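Against the Recommended Setting

My dishwasher has a button marked Eco, a button marked Auto, and a button marked Intensive, and I have pressed Auto every night for as long as I have owned it. I couldn't tell you what the other two do. I bought the machine partly for its range of programs, the way people buy houses for the spare bedroom.

I bring this up because last September the power company in Plovham moved every household onto something called the Balanced Plan. A letter came. It said that no action was required, which is the most relaxing sentence in the English language, and I put it on the pile with the other letters that had asked nothing of me. In December I got the bill. The Balanced Plan balances things by charging more in the evening, when people are home, and less in the middle of the night, when they are asleep and the dishwasher is sitting there full.

I could have opted out. The letter had a whole paragraph on it, on the back, below the part about large-print editions. I'm told that more than 4000 households got the same letter, and I'd love to know how many turned it over. I suspect we could all fit in one car.

The usual defense of defaults is that people are busy and somebody has to choose for them. I accept this. I don't want to pick my own tire pressure. I don't want to be asked, on waking, which of 20 kinds of morning I'd prefer. A decent default is a kindness from a stranger who thought about the problem longer than I ever will, and most of the comfort in my life comes from strangers of this type.

The trouble starts when the stranger has something to sell. I signed up last year for Skimadix, an app that keeps shopping lists. I wanted it to keep my shopping list. On the first screen it had already agreed, on my behalf, to send me tips, share my list with its partners, renew every year, and play a small chime whenever anyone in my household bought eggs. All of these could be switched off. They were in four different menus, and one of the menus was called Experience.
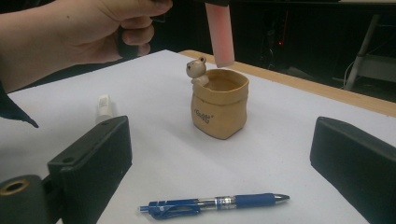 What bothers me is how quickly a choice somebody else made starts to feel like my own taste. I've had the same ringtone through three phones. If you asked me, I'd say I liked it. I have no evidence for that. I have never heard the others, apart from on trains, where I thought less of the people who had them.

My bank does it too. When I take out cash, the machine offers me an amount in large friendly type, and I take it, and then I have that much money and go about spending it. I've never once needed exactly that sum. Somewhere in a building there is a person who decided how much I carry around, and we haven't met.

People who write about this tend to recommend an audit. You set aside a Sunday, make coffee, and go through every account you own, unchecking things. I tried it. I got through the phone and half of the television before I noticed that I was agreeing to the new settings in exactly the same spirit as the old ones, by pressing whichever button was blue. The television now speaks the name of each channel aloud as I pass it. I haven't found where that lives.

So my proposal is modest. Let companies set whatever default they please, on condition that the person who chose it has to sign it. A first name would do. I'd feel differently about the Balanced Plan if it came with a signature and a phone extension, and I think whoever was on the other end would feel differently too, particularly in December.

As for the power bill, I called. I was on hold for most of an evening, at the evening rate, with the lights on. They were very nice about it and moved me to a plan called Classic, which is the one I had before and now costs 2 dollars a month extra. I ran the dishwasher to celebrate. Auto.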